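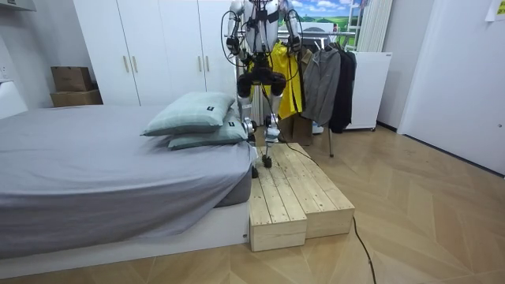
The robot on the pine steps in the test bedroom at Kotley, with its tether running down over the boards.

The step that stopped the robot

For most of the spring, the team at Lemutico had a walking robot that could climb steps reliably in their main lab and fell over in a bedroom. It took them until July to find out why, and the answer led to changes in how the whole project is run.

Lemutico is a small robotics firm with a rented flat in Kotley, where it tests machines meant to work in ordinary homes. The robot in question is a humanoid called Kiani. It is supposed to fetch things, carry laundry and help make beds, and to do that it has to cope with a floor that isn't level all the way across. The lab has a metal staircase with rubber treads. The flat has a bedroom with a bed, a wardrobe, a clothes rack and a low set of steps knocked together from pine planks, pushed up against the base of the bed.

The steps are in two blocks, one lower and one taller. For a person they are nothing much. For Kiani they were the hardest thing in the flat.

The first fall came early in the evening, near the end of a session. The robot put one foot on the lower block, shifted its weight and began to bring the other foot up to the higher boards. Partway through, its knee gave. It went over sideways onto the mattress, which was lucky for the robot and for the person at the stop button, who had been standing on the other side. One hand was damaged. The bed was fine.

The log showed the knee motor cutting out, so the team assumed a motor fault and replaced it. Two sessions later it happened again, this time with the new motor. They changed the battery board. They changed the motor controller. There were 4 falls in all before testing was stopped, and by then nearly every part in that leg had been swapped at least once.

What made it so awkward was that the fault would not show itself in the lab. Back on the metal staircase, Kiani completed 806 climbs in a row without a stumble. The engineers began to suspect the wood. Pine planks flex a little and have knots and gaps, and one theory held that the foot sensors were reading a gap between boards as the edge of the step. A week went on that. They put a sheet of thin rubber over the top boards and the robot fell anyway.

The real cause was the cable. Kiani works on a tether during tests, and in the lab the tether comes down from an overhead rail. The bedroom has no rail. There the cable hangs down by the legs and crosses the steps to the floor. When the robot raised its trailing foot onto the taller block, the cable could be pinched between the heel and the edge of the boards. That pulled on a connector behind the hip, and the connector lost contact for 20 milliseconds. It was long enough for the knee controller to decide it had lost its supply and shut down, as it had been told to do.

And that was the second part of the problem. The shutdown was meant as a safety measure. If a motor loses power or stops talking to the main computer, it goes limp, so that it can't push against a person or a piece of furniture. In an arm this is sensible enough. In a knee that is holding up the whole machine on a step, going limp is the most dangerous thing it can do. The rule had been written for the arms and copied to the legs, and no test in the lab had ever set it off.

The connector came from Rirnard, which supplies most of Kiani's wiring. It was within its rating. It had been chosen for a cable that hung straight, and it was being tugged from the side.

Lemutico made three repairs. The connector was replaced with a locking one and moved up the back, clear of the legs. The tether now has a clip that takes the strain before the plug does. The knees no longer go limp when they lose contact. They stiffen against movement and let the robot sink slowly, using a small reserve of power kept for that purpose.

The sinking takes some getting used to. Kiani folds at the knees and settles until its hips are low, and it can still tip if a foot is badly placed. The firm's view is that a slow fall gives people time to move, and that a person standing on the stairs below a robot needs that time more than anything else. There is still an argument going on about pinched fingers, as a stiff joint is harder to free someone from than a loose one. For now the stop button gives the operator a choice between the two.

There were changes away from the robot as well. Anyone in the flat during a climb now stands clear on every side, and the mattress no longer counts as a safe landing. Cable routes are checked before each session. The lab rail has been taken out of use for half of all staircase tests, so that the machine has to drag its tether about as it does in the bedroom.

Since the repairs Kiani has made 2586 step climbs between the two sites. It has lost contact with a knee twice, both times in the lab, and both times it sank to the treads and stayed there until it was lifted off. The next stage is to run it in the bedroom with no tether at all, which will need a larger battery and, going by the current drawings, a different hip.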